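Home | Syllabus | Handouts | Reading List | Lab Hours | Contact

Small-Shop Storage and Flow, Handout 4: Parts in Between

Okay, picking up where we left off, because I ran out of time and half of you were packing your bags during the best part. We had done receiving (boxes come in, somebody signs, boxes get opened) and we had done the finished goods rack. What I want to talk about now is everything in the middle, the parts that have left one place and haven't gotten to the next one yet. I love this stuff. I worked three years in a molding shop before I ever stood in front of a class, and I would say most of my day went to looking for things that were sitting in plain sight.

The term for it is work in process, WIP on the slides. In a big plant it moves on conveyors and has a barcode. In a small shop it sits on whatever was handy, and that's the kind of shop you'll be drawing for your floor plan, so get used to it.

Three places a molded part can wait

First, a shelf. A shelf is good because you can see what is on it from standing height, and a part on a shelf is usually facing the way the last person wanted it to face. Molded trays and shells with raised edges are a nice case. You can line them up along the shelf, and if the shape allows it you can tuck them close behind one another and save a lot of length. Watch the front end, though! A tray with a tab that sticks out past the shelf edge is going to meet somebody's sleeve. Push it back or turn it.

Second, a bin. Bins travel, shelves don't. The trouble with a bin is depth — the first part in is the last part out, and by the time you reach it there may be scuffs on it. Glossy surfaces show every one of them.

Third, what I call a table that isn't a table. You take a bin or a carton, you lay something flat over the top, and you set parts down on it. Every shop does this. I did it daily. It gives you a work height where there wasn't one, it costs nothing, and flattened cardboard is kind to a molded surface. The bad side is that the bin underneath is now closed for business, and whatever is in it might as well be in another building.

A corner to keep in mind while you sketch: yellow shelving down the left with black trays on the upper shelf and small components lower down, then a white bin up on a cardboard box, with flat cardboard across the top and two more of the black shells set out on it.

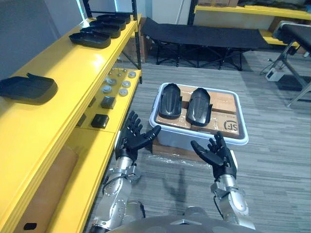 Rin Sugiyama wrote to me after the last section that the cardboard top should count as a proper station on the floor plan, with its own label, and that leaving it off is how plans end up lying. She would rather see an ugly plan with every perch marked than a clean one that falls apart by lunch. I went back and forth on that one and I've come around to her side, mostly. So for the assignment, mark your perches. Use a dotted outline, and write next to it what it is sitting on.

Where I'm still stubborn is height. Stacking a bin on a carton is fine for light parts, but a carton is packaging, and packaging gets tired. Lean on it with one elbow before you trust it with anything you'd hate to pick up off the floor.

Small components

Keep these on a different level from the big molded parts, and low is okay if the shelf isn't too deep. The mistake I see in student plans is giving every shelf the same spacing. Big trays need room for your hand above them. Little pieces need light and a lip at the front, and they need hardly any headroom at all.

Working numbers for the exercise

Use the Plindura case. Monthly run is 2,000 shells, they come off the press in lots of 300, and you have 4 shelf units to play with. Decide how much of a lot can wait on shelves and how much has to go in bins, and show me the path a person walks with a full bin in their arms. Gifty Ametepe has the blank grid sheets if you missed them.

Plans are due at the start of our next meeting. Pencil is fine. Bring an eraser, we're going to move things.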